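Teaching a pick-and-place by remote control, quick version

Setup first, then the driving. Skim it once before you touch the leader arm.
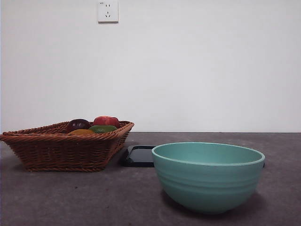
The task: move the play produce out of the basket and into the bowl, one piece at a time. Sounds easy. It is, for you. The recording is where people mess up.

What you need

Follower arm, leader arm, both calibrated the same morning
Gosta recorder running on the laptop
Basket, tray, bowl
Fake fruit and veg (real stuff bruises, don't bother)
Disk space. Check it. Really.

Step 1. Lay out the table

Basket left, tray in the middle, bowl on the right and nearer to you. Tray stays put for this task, it's for the next one, but leave it out so the policy gets used to seeing it. Pile the pieces so they touch. Neatly spaced fruit makes a robot that only handles neatly spaced fruit.

Step 2. Park the arm

Home position, clear of the camera's view. Every episode starts there and ends there. If you start from wherever the last one stopped you'll get a weird twitch at playback and spend Thursday looking for it.

Step 3. Dry run

Two practice passes, recorder off. Feel how far the wrist has to tip to clear the basket rim. The rim is the bit that catches. Come in from above, straight down, close, straight up. Then sideways. No diagonal shortcuts.

Step 4. Record

Hit record, wait a beat, go. Top piece first, then whatever's loose. Slow and even, don't stop to think in midair. A pause in the demo gets learned as a pause. Lower into the bowl, open, back out. Don't drop from high up, the round ones bounce.

Home the arm. Stop recording. Label it good or bad right then, not later.

Fumbled a grasp but recovered? Keep it. Paula Matei went thru our first set and threw out every fumble, and the arm never learned to try again. We put them back. Knocked the basket over? Bin it.

Step 5. Shuffle

Between episodes, restack the pile and nudge the basket or bowl a little. Small moves. Every 13 episodes swap a piece for a different one.

How many

We do 64 to see if it learns anything at all, then go up to 400 if it does. Split it over a few sittings. Tired hands give sloppy demos and you wont notice until training.

Common problems

Arm lags behind your hand: close the Husar viewer, it hogs the connection.
Gripper closes on air: you're judging depth from the screen. Stand where you can see the table.
Piece slips on the lift: squeeze, wait, then raise.
Green things vanish at the bowl in the preview: exposure. Fix it before recording, lock it, leave it alone.

Playback check

Replay one good episode on the real arm with the table reset to match. Hand on the stop button. If the gripper lands beside the fruit, recalibrate and record again, don't try to patch the numbers.

Next page: same basket, but onto the tray.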